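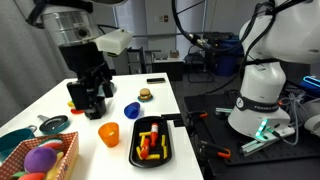

*Figure 1. Toy food and kitchen items on the tabletop, with the black tray at the centre.*

## Progress report to the Bettencourt Fund: Tesik play kitchen set

### 1. Purpose of this report

This report covers the second stage of the grant awarded for the Tesik play kitchen set. It sets out work completed up to the end of October, spending to date and the matters on which the Fund's agreement is now sought.

### 2. Work completed

The contents of the set have been revised following the comments received on the first stage. The fast-food group is now settled. It consists of a black rectangular tray with raised, rounded edges, a portion of yellow chips supplied as separate short sticks, and two condiment bottles, one red and the other a more orange shade of red. A translucent orange plastic cup is laid out to the left of the tray in Figure 1.

The chips were at first to be moulded as a single block. Settings taking part in the first stage asked for separate pieces, so that children could serve portions and share them out, and the change was accepted in full. It has made tidying away slower, and the activity cards now allow extra time at the end of each session for returning the pieces to the tray.

Illier has delivered 100 sets to the store at Clekasberg. Checking of contents is nearly complete. A small number of sets arrived without their activity cards – replacements have been requested and will be added before the sets are sent out.

### 3. Expenditure

Of the 3000 pounds awarded for this stage, 2000 has been spent, chiefly on the tray, the cup and the revised chips. The remainder is held for packing, delivery and the printing of the guidance booklet. No overspend is expected.

### 4. Matters outstanding

The wording of the labels for the condiment bottles has not been agreed. Two versions are under consideration, one with words and one with a plain symbol, and the views of the receiving settings will be sought before either is ordered. The storage box also requires attention, as the present lid does not close fully when the tray is packed flat.

### 5. Agreement sought

The Fund is asked to approve:

- the use of the remaining balance as set out in section 3;
- a short extension for the storage box, at no additional cost.

The final report will be submitted once the sets have been delivered and the settings have returned their comment forms.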